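Nanna Hauksdóttir
January 16, 2021

1/ So Trondby are calling Mahnaz Bakhtiari "the missing piece." I've watched this handball team for a long time and we have had a missing piece every January.

2/ Look at what the club put out. Forty seconds of her scoring from nine meters against teams that don't step out on her. Great arm, sure. Now show me her defending the middle block for a full half. 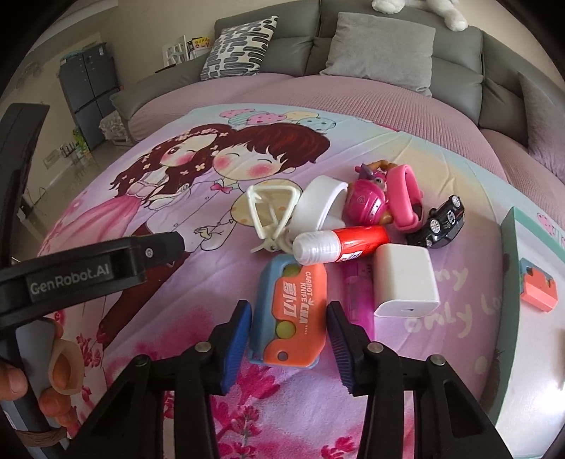

3/ The numbers everyone keeps sharing: 113 goals for Skemetti last season. Fine. How many were penalties? The press release doesn't say, and I doubt that's because they ran out of room.

4/ She's a left back. We already have two left backs. The right side is where we lose games, and the plan there is apparently to keep asking Bergmann to play through a bad shoulder until spring.

5/ "But she makes everyone around her better." Maybe! Skemetti finished second from bottom with her. I'd want to see who got better.

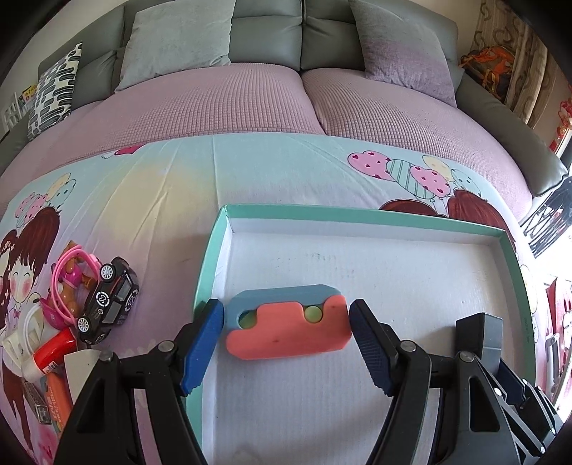
6/ And the contract. Local radio says up to 40 months, which is a strange number and a very long one for a player with a knee operation behind her. The club says only "long-term." I'll believe a length when somebody prints it.

7/ People are telling me to wait until she's played. I will. I've got a ticket — well, a ticket for whenever they let 1,000 of us back in the hall — and if she puts six past Trandari I'll stand up and clap like everyone else.

8/ But one good night against Trandari doesn't fix a defense that gives up the same pivot pass every week. The coach has been "working on it" since last season. Working on it how? Same formation, same two players caught ball-watching.

9/ Someone asked who I'd have signed instead. A right back. Any right back who can run back after a shot. It isn't exciting and it doesn't sell shirts.

10/ Replies are open, but please don't send me the 40-second clip again. I've seen it.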